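Gamen police shut Landora back room, man held

March 17, 2020

Police in Gamen have closed off part of the old Landora building after a search on the estate turned up what officers say was a supply point for stolen prescription tablets. One man, 41, is in custody. A second was spoken to and let go.

Officers went in just before six in the morning. No one hurt, one door broken. The search went on until past lunch, and Station Road was shut to cars at the bridge end for most of that time, which did not please the bus company.

Seized so far: 1637 tablets, two phones, a set of kitchen scales and 300 euros in small notes. The tablets are thought to come from a break-in at the Zodolum pharmacy warehouse in May last year, when a whole pallet went missing over a weekend and the alarm never sounded. Police would not say if anyone from the warehouse is being looked at. 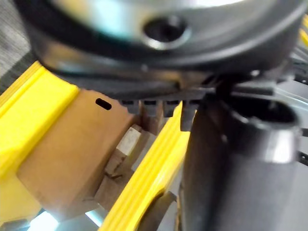

Margit Bárány, who leads the district drugs team, told reporters outside the station that the case started with a call from a parent. "Her son came home and couldn't stand up straight. She rang us that night and she kept ringing. We owe her a thank you." The boy is 16 and is back at school.

Bárány said tablets were being sold singly near the Pop arcade, mostly to teenagers, mostly after school. Officers in plain clothes had been in the area for 12 nights before the search. Some shopkeepers had noticed them and reported them as suspicious, she added. "Which is fine. Keep doing it."

The arcade's owners say they have handed over their door camera footage and are not part of the enquiry. Opening hours stay the same for now, though under-14s will need an adult with them after seven.

Neighbours on the estate were split. One woman on the second floor said she had been complaining about cars stopping at all hours since before Christmas and got nowhere — two letters, no answer. A man from the same staircase said he'd never seen anything and the police had frightened his dog.
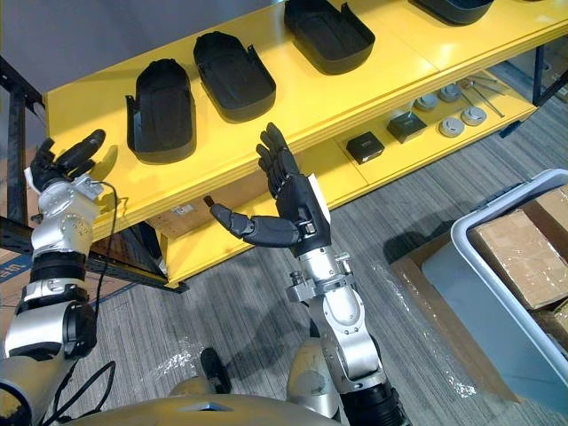

The town council meets next week and the estate is now on the agenda. Last year's plan for better lighting along the footpath was put off for lack of money. Whether it comes back depends on the budget, wich is still not signed off.

The man in custody is due before the district court in the next few days. He has not been charged yet and has not been named. If charged with supply to minors he could face a long sentence.

Leaflets on what to look out for are going to 600 homes in the area. Anyone with infomation can ring the station or leave a note at the front desk, no name needed. Station Road has reopened.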